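Siiri Oksanen
Cups, tablecloths and other dining room business. A thread, because I have opinions and coffee.

1/ I finally did a proper cup day. If you've followed me a while you know I drink out of whatever is closest, and whatever is closest is usually paper. I've been meaning to pick a favorite since November and just kept not doing it.

2/ So everything went on the dining table, white ones, a red one, the gray one. Some standing, some rolling around like they pay rent. The tablecloth is the diamond one I got from Barreto and yes, it says TAKE DREAM HORSES on it, among other things. I love it more every week.
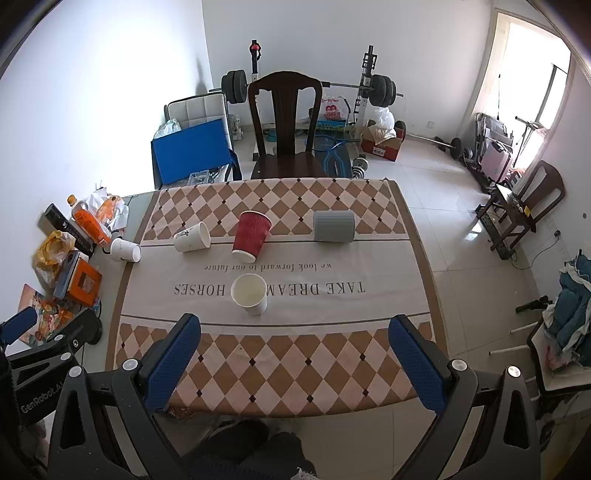
3/ THE RED ONE
Ripple wall, white rim. This is my winner for anything hot. The bumpy outside means I can carry it straight from the kettle without doing the little finger dance. I bought a sleeve of 20 at Grultora and I'm already rationing them, which is silly, they're paper cups!

4/ THE GRAY ONE
Fine ribs all the way around, nice in the hand. I reach for it when I want to feel like a person who owns matching things (I don't). It does like to roll, so keep it away from the edge if your floor is as loud as mine.

5/ THE WHITE ONES
Fine. Plain. They're what you hand out when your cousins come over. I do like a bit of black lettering on a white cup, it looks like somebody made an effort. Cold drinks only for me though, they get too hot to hold otherwise.

6/ Someone asked how I store them. Upside down, stacked by kind, in the cabinet by the fridge. The Kostex rack I bought for this has 17 slots and fits exactly zero of my cups, so now it holds lids. I'm at peace with it.

7/ Now the tablecloth, since that's what half of you message me about. The saying runs down the white stripe in the middle and depending on which side you sit on, you're reading it upside down. I always end up on the upside-down side. The whole thing is TAKE DREAMS AS HORSES, with "we look forward to our future" in the smaller letters. My mother read it out loud at dinner like a toast and now we all do it.

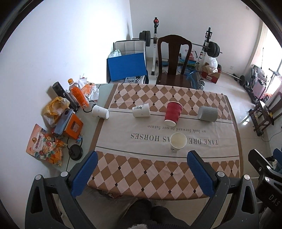 8/ Coffee on the pale part of the cloth is my one real worry. I blot it with cold water right away and then leave it alone — rubbing only pushes it in. The tan diamonds forgive pretty much anything, so that's where I put the soup.

9/ And yes, we eat next to the squat rack. It's one room and it has to do everything! Barbell, big carved chair, dinner. You stop noticing after a while, and guests always have something to talk about.

10/ Next on my list is the side surface, aka the place where bottles and snacks go to live. I'm thinking one basket, maybe that low one from Atatden. If you have it, tell me if a laptop fits in there or if I'm dreaming.

11/ Okay, your turn. Ripple or ribbed? I'm making another coffee and reading replies.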